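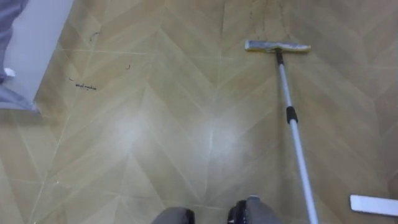
Limpeza de piso em espinha com esfregona plana

O procedimento aplica-se a pavimentos claros, de acabamento brilhante, assentes em espinha. Tempo previsto para uma divisão: 13 minutos, sem contar a secagem.

Material: esfregona plana com cabo telescópico, duas capas de microfibra, balde, detergente neutro (usamos o Clavida, diluído conforme o rótulo).

1. Aspirar ou varrer a seco. Poeira arrastada com a capa húmida deixa riscos nas juntas.

2. Regular o cabo. Desapertar o colar preto, puxar o tubo até à altura do queixo e voltar a apertar. Se o colar rodar em falso, desmontar e limpar a rosca.

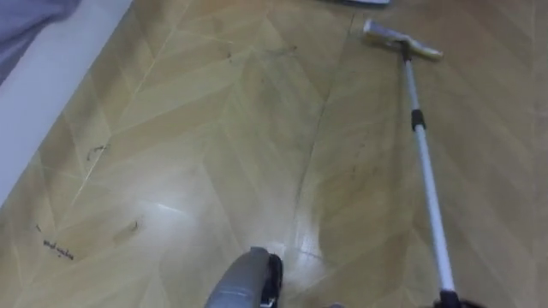

Foto: Graça Figueiredo / Barnirach

3. Molhar a capa e torcer bem. Não deve pingar quando suspensa.

4. Começar junto ao rodapé, com o lado comprido da cabeça encostado à parede. Seguir depois em passagens paralelas, recuando para a porta.

5. Trocar de capa a meio da divisão.
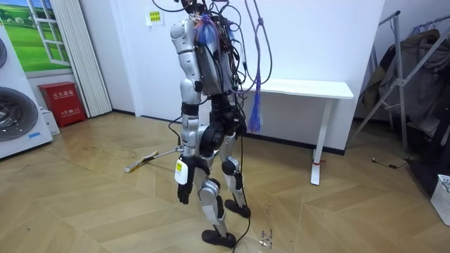
A segunda passagem faz-se só com água e capa limpa, no sentido das réguas. Em espinha isso obriga a mudar de direção a cada fiada; na prática, basta um movimento em oito. Cabos pousados no chão, como o preto que passa junto aos pés do robô, levantam-se antes de passar a esfregona. Os detritos pequenos, como os que estão ao lado do pé, apanham-se a seco.

6. Verificar a contraluz. Manchas baças indicam excesso de detergente: repetir só com água.

Lavar as capas a 60 °C, sem amaciador.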